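The Median Line

Etenesh Lencho had been interpreting for the Lendmont delegation for 9 years, and in all that time she had never once been offered a decent biscuit by the Perkby side. So when Mulugeta Moges came along the corridor with a whole tin of them and set it down beside her headphones, she knew at once that the talks were in trouble.

"They're going to ask for the shelf," he said, and took a biscuit himself, the big round one she'd had her eye on. "All 582 square miles of it, wells and all. Their minister has already told the radio."

She sighed and moved the tin out of his reach. It was the old quarrel, the one her mother used to grumble about over the washing-up — two small countries, one narrow sea, and a bit of gas under the middle that might keep the lights on for a generation or might come to nothing at all. The mediator, a patient woman called Sointu Eskola, had been drawing lines down the map since October, and each of them had been called an insult by somebody before lunch.

Etenesh went to rinse her cup in the little kitchen at the end, as she always did before a long session, and stood there a good while longer than the cup needed, thinking about her mother and listening to the voices gathering next door.
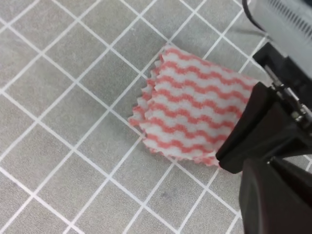
The Afternoon Session

Pui-shan Kan spoke first for Perkby, and spoke beautifully, for almost an hour. Etenesh followed half a breath behind her, finding the words and setting them down gently, even the hard ones. Then came a phrase she had not expected. It could mean "we will not share" or, if you had grown up near the harbour as Etenesh had, "we will not share yet".

She had perhaps a second to choose. She thought of asking, and then, bless her, she did ask.

"Could the minister's colleague please say that again?" she said into the microphone, and all along the table people looked up from their papers.

Pui-shan Kan turned towards the booth. She seemed tired, and rather younger than she did on the news.

"Yet," she said, slowly and in Etenesh's own language. "I said yet."

Sointu Eskola put down her pencil and asked whether anybody would care for some tea.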